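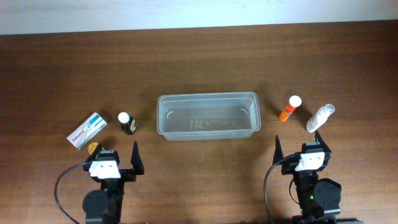
Section 4. Setting Up the Two-Arm Sorting Task

Applies to: Jirngate Student Robotics Club, bench program, Unit 2

4.1 Purpose

This section explains how to prepare a bench for the two-arm sorting task. In this task, a student team directs the left and right arms to pick up small household items and place them in a central tub. Teams must complete Section 3 (Arm Calibration) before starting.

4.2 Before You Begin

Confirm that the following are at the bench:

Two Draseck follower arms, mounted and cabled
Two leader handles, labeled L and R
One clear plastic tub, open top
Items from the Witkowska task kit
Bench log and pencil

The kit holds light items of mixed shape, such as a small medicine carton, a capped bottle, a glue stick and a spray bottle. Teams may not add items of their own without approval from the bench supervisor.

CAUTION: Medicine cartons and bottles used on the bench must be empty. Check each one before the session and report any that are not.

4.3 Placing the Tub and Items

1. Switch off power to both arms at the Jinex supply.

2. Wipe the tabletop with a dry cloth.

3. Place the tub midway between the two arms with its long side running left to right.

4. Place the left-hand items to the left of the tub and the right-hand items to the right. Items may lie flat or stand upright, and long items may be set at an angle.

5. Leave enough space between neighboring items for an open gripper to pass.

6. Check that each arm's cable has a free loop at the wrist and does not cross any item.

NOTE: Flat, round items such as coins are the most difficult to grasp. New teams should leave them out until they have recorded 9 successful placements with other items.

4.4 Powering the Arms

1. Set both leader handles in their rest cradles.

2. Switch on the Jinex supply and wait for the control program to list both arms.

3. Open the Servo Check page. The center reading for each wrist joint must fall between 986 and 1130. The club's reference arm reads 998.

4. If a reading falls outside this range, switch off the supply and repeat Section 3. Do not turn the joint by hand while the power is on.

CAUTION: Keep hands, sleeves and hair clear of the table whenever the supply is on. The gripper fingers are pointed and can close without warning if a leader handle is dropped.

4.5 Running a Trial

1. One student operates the handles. A second student keeps the log and stays within reach of the stop switch.

2. Press Record, then lift both handles from their cradles slowly.

3. Move one item at a time. Lower it below the rim of the tub before opening the gripper – items released from above the rim tend to bounce out.

4. Do not bring both arms over the tub together. The arm that is waiting must remain on its own side.

5. When all items have been placed, return the handles to their cradles and press Stop.

6. Enter the result in the log. Dropped items and missed grasps are recorded as well as completed trials.

A trial is void if the tub is moved off its position or if a student touches an item while recording is in progress. Void trials are kept in the log and marked V.

4.6 Resetting the Bench

Switch off the supply before reaching into the tub. Return the items to their sides and repeat step 6 of 4.3. At the end of the session, place all items in the kit case and leave both arms lowered. Faults are to be entered on the bench fault sheet (Appendix B).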